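Our puzzle table, winter edition
Posted 30 May 2024 by Kelechi Akande

Well, it's that time of year again in Grerdale, when it gets dark before I've even thought about dinner and the puzzle box comes out of the hall cupboard. I went on about it in the last newsletter, and I've been distracted by the puzzle ever since, which is my usual excuse for most things in June as well.

For anyone new, a tangram is the old seven-piece shape puzzle. You get triangles in a few sizes, a square and a parallelogram, and you fit them together into whatever you fancy, or back into the square tray if you're feeling brave. I've done jigsaws of 2,000 pieces that gave me less grief!

The big table and the brown sofa

I love this table. The reddish-brown colour, the grain running along it, the shine - it all makes even a humble little tray look a bit special. It shows up every speck, mind you, and I gave up on keeping it spotless some time ago. The leather sofa behind it has a throw pillow at either end, and it's my favourite spot for people who say they're "only watching" and then start giving advice.

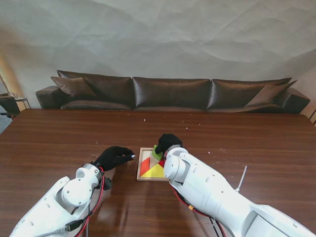
Colours in the tray

I'm very fond of the tangrams with bright pieces. I did try a plain timber set from a shop in Clondberg and my eyes went funny after one evening. With colours you can say "try the blue one up in the corner" and everybody knows what you mean. A big red triangle and a big yellow one take up an enormous amount of room, so I like to get those settled early and then fiddle with whatever's left over.
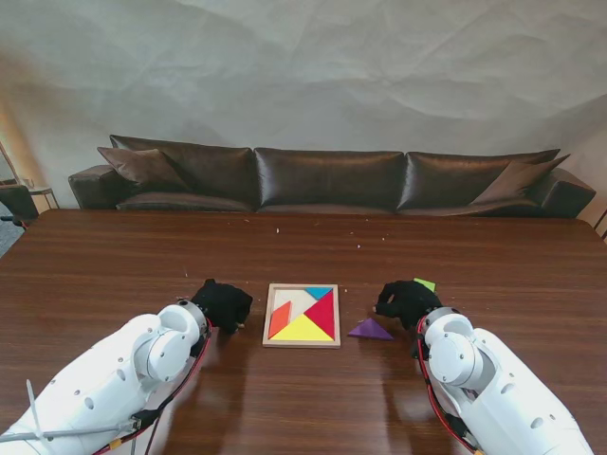

Mounir Ouali does it the other way round and starts with the small pieces, and we've had some fairly spirited discussions over it. His argument is that the little ones show you where the gaps want to be. My argument is that I end up with a large triangle and nowhere to put it. We've agreed to keep doing it our own way and to stop moving each other's pieces when one of us goes to put the kettle on.

Next on my list is a book of 340 silhouettes that Mounir has promised to lend me - cats, boats, people running, all sorts. I'll put up a few more photos once I've managed a cat.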